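3.2 The kit under review

The Zultatell disassembly kit, sold by Prilholm, is advertised as ready to work on a desktop computer out of the box. We have no complaint about the box. The kit lists at 4,000 dollars without the arm, and the manual covers calibration in 3 pages - two of them warranty.
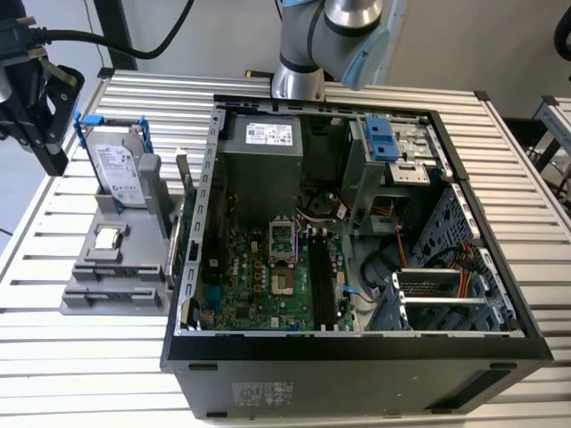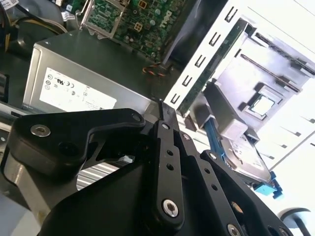 Figure 4. An opened Dell desktop at the Mulcombe bench, seen from the workspace side (first) and from the gripper (second).

Does the kit need a new calibration for each computer model?
Each model needs its own, according to the manual. We budgeted 200 minutes apiece and regard the word "ready" as a matter of taste.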